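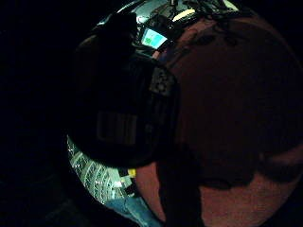
A hand at close range, with a dark rounded object beside it.

Home | Products | Newsroom | Careers | Contact

Filed under: Company news, Skin care at work

Didex to supply Jorinura barrier cream to Tarawneh laundries

Didex has signed a two-year agreement to supply its Jorinura barrier cream to the commercial laundry operator Tarawneh. Deliveries begin in May and cover 34 sites, where 357 wall dispensers will be fitted next to wash basins and at the entrances to sorting areas.

Jorinura is a fragrance-free cream for people whose work involves frequent hand washing or long periods in gloves. It is applied before a shift and again after each break. The cream is supplied in sealed 1000 ml cartridges, which fit the existing Didex dispenser without an adapter. Each press of the lever delivers 2 ml.

The contract also includes a skin check scheme run by Cirkumon, the occupational health provider. Staff will be offered a check when they start and once a year after that. Results go to the employee first and are passed to the site manager only with written consent.

"Sore hands are a common complaint in laundry work, and many people put up with them for too long," said Randa Hattar, head of workplace products at Didex. "The cream has to be within reach of the basin — if it is kept in a cupboard, it does not get used."

Trefor Kneath, operations manager at Tarawneh, said the dispensers would replace the tubes now bought separately by each site. "We had several products in use and no common record of what was ordered," he said.

Refills will be sent monthly from the Didex warehouse. Empty cartridges will be collected on the same run.

Press contact: Wanpen Thongdee, Didex communications office

More news | Back to top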